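Stories > Short Fiction > The Tomato Shift

The Tomato Shift

By four in the afternoon the cell had thrown fault 413 so often that Jonas Aebischer was humming the chime. It was a nice chime, two notes going up, and I will admit I still hum it in the shower.

Fault 413 meant "grasp lost." The arm would go to the rail, close on a slice of tomato, lift, turn, and somewhere on the way to the tray the slice would slip a little between the fingers. Then came the chime, and then everything stopped, and then one of us reached in and put the tomato back in its holder. We had been hired by Pevarent to get the thing ready for Saturday, when it was supposed to build toy burgers in front of people who had money. I was twenty-six and had never been so happy in my life.

I should say how much I loved that cell. Two black arms, a white table, and all the food standing on edge like records in a shop! You could pick up a slice and put it back and pick it up again all day long, and it would never wilt. Jonas had worked on real food lines in Gronau and he kept touching the plastic lettuce with a kind of tenderness.

"Start over," he said. "Pretend we just unpacked it."

So we started over. I jogged the arm down until the fingers were open over the lowest holder, and we both crowded the wrist camera's view on the laptop. 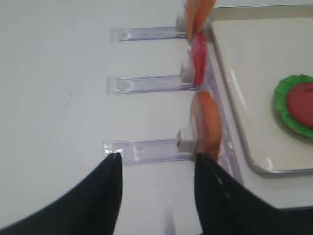
Fingers open at the lowest holder, with the tray beyond the rail.

The clips were what he wanted me to look at. Each holder ended in a little white block, and the slice stood beside the block, and the whole business depended on that slice standing in the same spot every time. I put a steel rule down and read off the distance from the edge of the rail. Then I moved to the next one, and the next. I wrote the numbers on my wrist in ballpoint because the notebook was under the table and I didn't want to stop.

"Well?" said Jonas.

"The middle one's out."

"By how much?"

I told him. He made a noise like a man who has found his keys. It was hardly anything, less than the thickness of a fingernail, but the arm closed exactly where it had been told to close, so it had been catching that tomato off center all day and carrying it along by good luck.

We loosened the holder, nudged it, tightened it, measured it, and nudged it back because we had gone too far. That was a wonderful quarter of an hour. I lay with my cheek on the table and called out left, left, stop, and Jonas moved the clear bar with one knuckle.

Then we retaught the point. You hold the enabling switch, you bring the fingers in slow, ten percent speed, and you watch for the slice to tremble. If it trembles, one finger got there first. I brought them in, and it trembled. I backed off, shifted, brought them in again. The third time both fingers arrived together and the tomato stood there without so much as a shiver, and I yelled so loud that somebody out in the corridor yelled back.

We ran the short test next: lettuce in the tray, tomato on the lettuce, arm away. No bun. Jonas liked to leave the bun out of a test, he said it flattered the robot. 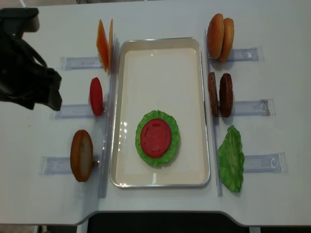
Vol. 9, p. 38

The tomato was on the lettuce. It was in the middle of the lettuce! I walked all the way around the table to see it from the other side, and it was in the middle from there too.

"Again," said Jonas.

We did it again, and again after that, and he wouldn't let me celebrate any of them. Between runs he wiped the fingertips with a dry cloth, always from the root toward the tip, and he made me learn to do it the same way. He checked the screws on the gripper flange. He turned the wrist through 90 degrees and back with his ear close to the joint, listening for I don't know what, and he nodded at it as if it had answered a question.

There was a cable, too. It ran in a loop over the gripper, and when the arm reached for the far end of the rail the loop pulled a little tight. I would never have seen it. Jonas put a finger under it at full reach and let me feel how it went from slack to stiff, like a dog's leash when the dog sees a squirrel. We gave it more length and ran the reach over and over with my finger under the loop until it stayed soft the whole way.

Then he set a bun on the table in front of me.

"Full order," he said. "You press it."

I pressed it. The bun went down and the lettuce went down on top of it, and the arm swung back for the tomato. I had my hand on the stop and my eyes on the fingers. It closed. It lifted.

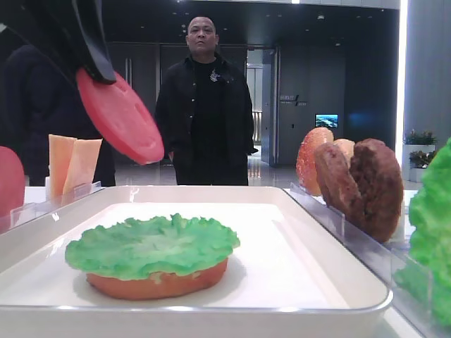

Luzius Bachmann wanted to know if the slice was supposed to hang at an angle like that, or if we were about to hear the chime again.

I hadn't noticed him come in. I said the angle was fine, it would level out over the bun, and my voice went up at the end in a way I hoped only I could hear.

"It levels out," Jonas said, quite calmly.

"And if somebody bumps the table on Saturday?" Luzius asked.

"Then you measure the holders," I said. "All of them, from the rail. It takes 10 minutes. I can show you where to put the ruler." I held out my wrist with the numbers on it, and he bent down to read them, and over his shoulder the arm began to lower the tomato.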